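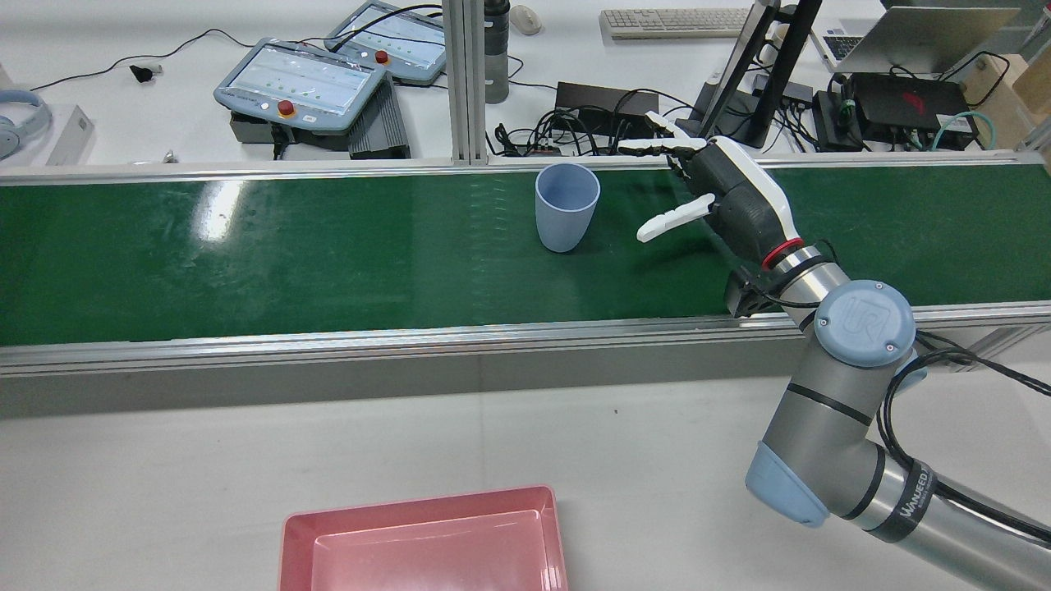 Novora Workplace Services - Canteens and Coffee Points

Reusable cups are back on Friday

After a long summer of paper cups, the reusable ones are coming back to both canteens this Friday, and we could not be happier to see them. Many of you have stopped us in the corridor to ask where they had gone, and a few of you wrote very kind emails about it, so thank you for your patience while the new washing contract was being sorted out.

The cups will now be collected and washed by Endus, who already look after the plates and trays in the Villanueva building. They pick up in the early evening and bring everything back before the breakfast counter opens at 7:30. We are starting with 2504 cups across the two canteens, which should see us comfortably through even the busiest soup days in October.

You borrow a cup the same way as before. Take one from the counter, drink your coffee or tea wherever you like, and drop it at any return point by the end of the day. There is no deposit and nothing to sign. If you find a cup that has been living on your windowsill since spring (we know they are out there!), please bring that one back too - it will be washed and put to work again, and no questions will be asked.

Kilian Kofler, who runs the coffee points, would also like to remind everyone that guests are welcome to use the cups. Paper ones will stay available at reception for people who are on their way out to catch a train, but they will no longer be put out beside the machines upstairs.

The Waketti coffee cart in the courtyard joins in as well, and will take 2 percent off any hot drink served in a returnable cup. It is a small thank you, but it does add up if you are as fond of their cappuccino as we are. Questions and suggestions can go to the canteen desk, extension 199.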